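The Prindel Felted House Slipper

Home > Slippers & Indoor Shoes > Prindel

In stock, most sizes
Free exchanges within 30 days

Okay, so I have been wanting to carry a proper house slipper for years, and I turned down so many of them! Too floppy, too hot, too much like something you get at a hotel and leave under the bed. Then Teodora Kovačević mailed me a pair of Prindels from the little workshop she runs with her cousin, and I put them on at seven in the morning to make coffee and was still wearing them when I locked the shop that night. (Yes, I wore slippers in the shop. A few of you noticed.)

So now we sell them, and I'm going to tell you way too much about them.

What they're made of

The upper is wool felt, one piece, shaped over a wooden form so there's no seam running across your toes. I have a bony left foot and seams drive me nuts, so this was the first thing I checked. The felt starts out firm, almost stiff, and you will think you bought the wrong size. Give it a week. It softens up around the widest part of your foot and then pretty much stays that way.

The sole is where Teodora and I went back and forth. The original Prindel has a suede bottom, lovely and quiet, a little slick on polished stairs. The second version has a thin natural rubber sole with a shallow wave pattern, and you can take out the trash in it without feeling guilty. I stock both. If you have bare wood stairs, get the rubber. If you live in socks and carpet and just want something softer, get the suede and don't look back.

The insole lifts out! I can't tell you how happy this makes me. It's felt on top with a cork layer underneath, and you can air it out overnight or swap in a fresh one (we carry those too, in a two-pack).

Sizing

They come in whole European sizes, 36 through 46. If you're a half size, go down in the suede and up in the rubber. I know that sounds backwards, but the rubber version is cut a hair snugger at the heel. Wide feet do fine in either one. Very narrow feet, I'd steer you to the Tosh, the one with the little elastic gusset, because the Prindel will slap a bit when you walk and you'll be annoyed with me.

If you wear thick socks all winter, try them on with the thick socks. My husband did not do this and had to exchange his.

Colors

Pale gray, oatmeal, moss and a dark blue that's nearly black. Pale gray outsells everything else, and it hides lint way better than I expected. Moss is my own favorite and I'm a little hurt that more of you don't buy it. The dark blue shows every single dog hair, and I say this as a person with a yellow dog.

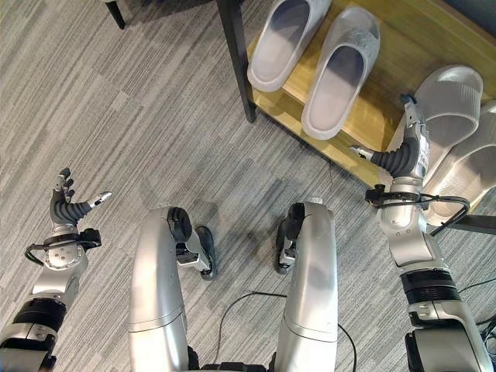 Keeping them nice

Felt doesn't want a washing machine. Please, please don't! I've had two pairs come back in doll size and there's nothing I can do for them. Brush them when they're dry with any soft clothes brush. For a spill, blot with cool water and a drop of wool soap, stuff them with a dish towel so they hold their shape, and leave them somewhere airy and away from the radiator. Coffee comes out if you're quick. Spaghetti sauce, not so much (ask me how I know).

Pilling happens around the big toe in the first couple of months. You can shave it off with a sweater comb and it mostly quits after that.

How long do they last?

Takumi Mizuno does our shoe repairs in back, and he keeps track of this stuff in a notebook, bless him. He says the suede soles usually need attention after two winters of everyday wear, sooner if you sneak out to the mailbox. He can glue on a new sole, suede or rubber, for $30 a pair. It takes him a week or so, longer in September when everybody brings in their boots at once.

The uppers just keep going. Mine have been through a puppy and a kitchen remodel and they look lived in, but there isn't a hole anywhere.

What customers have told me

Eleni Jurić bought a pair for her dad and then came back for herself, her sister and her sister's mother-in-law. She says the only trouble is that they all got gray and now the holidays are a mess. (We'll stitch initials inside the heel if you ask at checkout, no charge.)

Cosmin Nistor wrote to say he finds them too warm from June on, and that's fair. He switches to the Orka in summer, the open-back linen one, and goes back to his Prindels when the heat kicks on.

Ayuba Dramani wanted me to mention that the box says "unisex" but the 36 and 37 run short in the toe. He's right, and I've passed it along to the workshop.

The details

Upper: wool felt
Insole: felt and cork, removable
Sole: suede or natural rubber
Sizes: 36 to 46, whole sizes only
Initials: up to three letters, add two days
Resoling: yes, in store or by mail

Moss in 41 and 42 is on backorder. You can still order it and I'll email you when the box lands. For anything else, call the shop after ten and ask for whoever picks up, we've all got a pair by now!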